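Sunday double feature, sort of

Quick one tonight, laundry is still going. Went to the Stekholm for the early show and then stayed for the later one becuase it was raining and I had no plan. Tickets are up to 2 bucks more than they were in January. Fine. Popcorn the same size, I think.

First up was Komside. 128 minutes and you feel maybe the last 20. Heist movie, snow, a ferry, everybody whispering. I liked the whispering. Didn't love the twist – saw it coming from the coat check scene, and I never see anything coming. Great score though, all low strings. Would watch again on a plane.

Then Ferevmont, which I'd been putting off. Everyone at work told me it was slow. It is slow. First half hour is a guy fixing up a house and not answering the phone. But then his sister turns up and the whole thing wakes up, and the dinner scene is the best thing I've seen all year. Two people in the row ahead of me left right before it. Their loss.
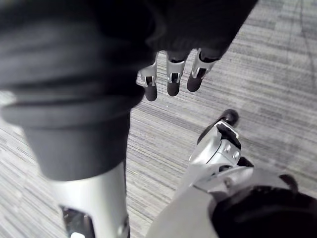
Anyway the ending. No spoilers, but I sat through all the credits hoping for one more shot and didn't get it. Still kind of mad. Still thinking about it too, so.

Komside gets a 6 from me, Ferevmont gets an 8, maybe higher if I see it again when I'm less tired. Next week is the old submarine one they're bringing back, late show only. Going if I can get off work in time. Ok dryer just buzzed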